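港町の文書館が守る、紙の航海記録

特集 地域の記録を次代へ

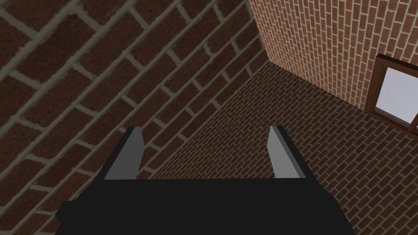
海運会社の倉庫に残された帳簿や日誌は、長らく歴史資料として顧みられることが少なかった。船主が代わり、事務所が移転するたびに、多くは廃棄されてきたからである。ポセヴォフ文書館が所蔵する旧コーレティ商会の航海記録は、その散逸を免れた数少ない資料群であり、528冊の航海日誌と656点の書簡から成る。

同商会は沿岸貿易を主な業とし、穀物、塩、木材を扱った。日誌には天候、風向、積荷の重量のほか、寄港地で支払った水先案内料や、修繕に要した帆布の長さまでが記されている。筆跡は船長ごとに異なり、潮位を欄外に細かく書き込む者もあれば、数日分を一行で済ませる者もあった。

文書館で保存を担当するラガヴェンドラ・ナンブーディリ氏は、受け入れ当初の状態を次のように振り返る。「最も傷んでいたのは、意外にも古い巻ではなく、後年の巻でした。紙の酸性が強く、頁の縁に触れるだけで崩れるものもありました」

文書館ではまず、全冊を温度と湿度の安定した書庫に移し、損傷の程度に応じて三段階に区分した。軽度のものは刷毛による除塵と中性紙の保存箱への収納にとどめ、中度のものには薄い和紙を用いた補修を施す。重度のものについては綴じを解き、脱酸処理を経たのちに改めて製本する。一冊の処置に六週間を要する例も珍しくない。

補修に際しては、元の状態に戻せることが原則とされる。接着には小麦澱粉糊を用い、後世の修復者が水分を与えて剥がせるようにしている。欠損部の文字を推測で補うことはせず、解読が困難な箇所はその旨を目録に明記する。

目録の作成も並行して進められている。従来の目録は船名順に編まれていたが、船名は売買のたびに改められることがあり、同一の船が別の項目に分かれていた。現行の目録では船体の登録番号を基準とし、旧船名からも検索できるよう改めた。この作業の過程で、ブルーナー号とスキンドリー号が同じ船であったことも確認されている。港の税関簿と照合した結果、改称は売却の翌年に届け出られていた。

書簡の多くは、船長が留守宅や商会に宛てたものである。塩の価格を案じる文面の末尾に、子の就学について尋ねる一文が添えられている例もある。商取引の記録と家族の便りとが同じ紙の上にあることは、分類のうえでは扱いにくいが、文書館は内容ごとに切り離すことをせず、差出人別の束をそのまま維持する方針をとっている。

利用者の層も広がりつつある。かつては海事史の研究者が中心であったが、近年は気候の変遷を調べる研究者や、祖先の乗船歴をたどる市民からの照会が増えた。とりわけ日誌の風向と気圧の記載は、測候所の設置以前の観測値として関心を集めている。ただし、用いられた計器の精度は一様でなく、数値の扱いには巻ごとの検討が求められる。

閲覧は事前の申請により受け付けている。重度の損傷に区分された巻は、処置が完了するまで原本の閲覧を停止し、複製による利用とする。四月からは閲覧室の書見台を更新し、大判の海図を広げたまま日誌と見比べられる席を新たに設ける。海図の閲覧を希望する場合は、申請書の備考欄に図の整理番号を記入されたい。

(2025年3月6日現在の情報に基づく)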